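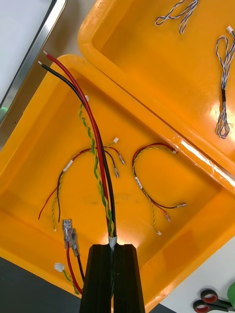

Posted 26th December by Emerson Xavier

I said in June that I'd write up what the second bench was going to cost us, and then I kept putting it off. The quote from Wimora is finally in, so I've spent a quiet morning going through it.

The arm is the easy part. We know the price and we know it does the job. What I got wrong last time was everything that goes on the table with it. Trays came to 419 in the end, and I had put down nothing for them at all. Spare fingers were another 64 a pair, and we've bought more than one pair.
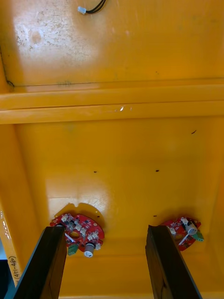
Two of the red boards in the yellow housing.

Vlasta wants a proper fixture for the housings this time. Kadrić will make one for 900, with a wait of 17 weeks. I think that's too long, but she's the one who has to work with it, so it's going in the budget. If it has to slip to next year, then it slips.

Wiring is still the slow bit. Harnesses bend how they like, and I've put down extra hours for it – more than Ognjen thinks we need. He may be right. I'd sooner hand some back.

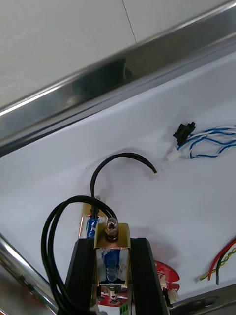

Filed under: Budgets, Workshop

Solenoid locks are on a separate line because we buy them through Setby and the price moves. I've allowed for a few spares. Cable and connectors I've lumped together.

Still to settle are the service contract and who pays for delivery. Zorica is ringing Wimora after the holidays.

We use cookies to remember your settings and count visits. Accept or manage your choices.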